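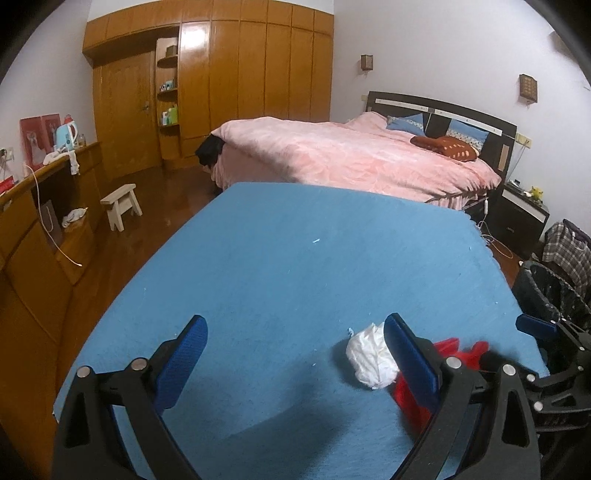 Blue fabric on a table-like surface, bedroom with wooden floor.

Tindari Household Textile Terms

A word list and small record set for names of household cloth, with care notes, fiber names and common uses. Version 3, last changed in June.

What is in it

The set has 567 records. Each record is one name for a piece of household cloth or a type of weave, such as flat sheet, bolster case, huck towel or table runner. It was put together for people who catalog linens: thrift stores, small museums, costume shops and anyone sorting out an estate. Those people kept writing the same thing under different names, and this list gives them one main name with the others filed under it.

Files

terms.csv: the main table, one row per record
variants.csv: spelling and regional variants, linked to the main table by id
care.csv: washing and drying notes, linked by fiber
sources.txt: where each group of terms came from
CHANGES.txt: what changed between versions

All files are UTF-8 with Unix line endings. Fields are separated by commas and quoted only where a comma appears inside the field. The first row of each CSV is the header.

Fields in terms.csv

id: a whole number, never reused. If a record is removed, its id is retired.
term: the main name, lower case, singular.
room: bed, bath, kitchen, table, window or other. One value only.
fiber: the usual fiber, or "mixed". This is what the item is most often made of, and your own item may differ.
weave: plain, twill, satin, terry, waffle, huck, knit or unknown.
edge: hemmed, scalloped, fringed, bound, raw or varies.
size_note: free text. Sizes are in inches.
status: current, dated or regional.

Sample rows

14,pillow sham,bed,cotton,plain,varies,usually 20 x 26,current
15,bolster case,bed,cotton,plain,hemmed,,dated
88,bath sheet,bath,cotton,terry,hemmed,larger than a bath towel,current
203,tray cloth,table,linen,plain,scalloped,,dated

How the terms were gathered

The first batch came from the stock book of Egger, a dry goods store in Stavport that closed its linen counter and let us copy the pages. The handwriting is clear in most places. Where it was not, the term was left out. The second batch came from mail order catalogs and sewing manuals in the Stavport town library. The third was sent in by users of version 1.

The raw list ran to over 1,000 lines before duplicates were merged. Two names were merged only when at least two sources used them for the same item. "Coverlet" and "bedspread" are separate records for this reason, even though plenty of people use either word for either thing.

Edges

Version 2 had only hemmed and raw, which did not work for table linens. The edge field now has six values. Scalloped means a shaped edge with repeated curves, whether cut, stitched or woven. If an edge is wavy only from wear or shrinkage, do not use it. Write hemmed or raw and put the wear in your own condition notes.

Known problems

Curtain and drapery terms are thin. Most of the sources did not carry window goods.
The fiber field is weak for anything made with synthetic blends. The stock book mostly covers cotton, linen and wool.
Rows 310 to 322 (quilts) use "cotton" for the top only. Batting and backing are not recorded.
Some regional marks are based on a single source. These have "1 src" at the end of size_note.
There are no color terms. They were in version 1 and were dropped, as shade names changed from one catalog to the next.

Care notes

The notes in care.csv are general. They were written from the manuals and then checked against current fabric labels. Old or fragile pieces should not be machine washed on the strength of this file. The max_temp column is in degrees Fahrenheit and is blank where the sources disagreed.

Loading the files

Any spreadsheet program will open them. Import the id column as a number and everything else as text, or size notes like "9 x 12" may be changed by some programs. The Breken catalog tool reads terms.csv directly: put the file in its vocab folder and restart. Older copies of Breken stop reading at 500 rows without a warning, so check that the last id you see matches the last line of the file.

Corrections

Send the id, the field and the new value, with a source if you have one. A photo of a label or catalog page is enough. New terms need two sources. Please keep size notes under 80 characters.

License

The tables and notes are free to use, copy and change, including for paid work. Credit to "Tindari Household Textile Terms" is requested. The stock book pages are not part of the download and are not covered by this license.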